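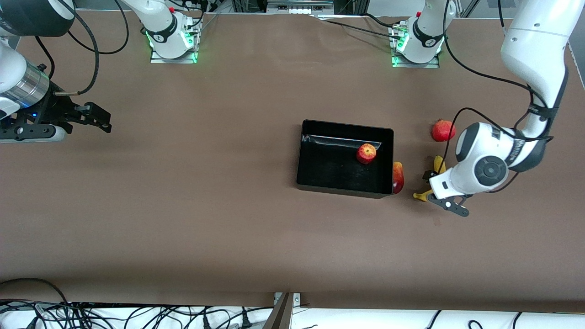
Casual Fruit Sorters and Tray Packers – Virkley Packing Room

Home | About Hosano | Current vacancies | How to apply | Contact

Hosano is seeking casual staff to sort and pack whole fruit at its Virkley site from May. Fruit is sorted by hand at paper-covered tables into low-walled black trays. The range at present includes apples, mangoes and pomegranates.

Duties

The successful applicants will:
– check each piece of fruit for bruising, splits and soft spots, whatever its colour
– place sound fruit in the tray and set doubtful fruit aside for the shift supervisor
– replace the table paper at each changeover
– record tray numbers on the shift sheet and stack finished trays for the cool room

There are 5 positions, each of two shifts a week. Shifts begin at 6.30 am and end at 11 am. A full shift handles 249 trays across the room.

Requirements

Previous packing experience is desirable but not essential, as training is provided. Applicants must be able to stand for extended periods and must hold the right to work in Australia. Good colour vision is an advantage – mangoes in particular are graded partly on blush. Hairnets and gloves are supplied. Closed shoes are compulsory, and jewellery may not be worn at the tables.

Applications

Please send a one-page letter and the names of two referees to Kaisu Oksanen, Packing Room Manager, at the Virkley office. Enquiries about access or shift times may be directed to Ville Rautiainen at the same address. Interviews will be held on site, and shortlisted applicants will be asked to sort a small quantity of mixed fruit.

Comments (3)

Dina: Is the 6.30 start fixed? The first bus gets in at 6.40.

V. Rautiainen: A 7 am start can be arranged on one of the two shifts. Please mention it in your letter.

Mustonen: Did this job last winter. Bring a jumper, the cool room end is freezing.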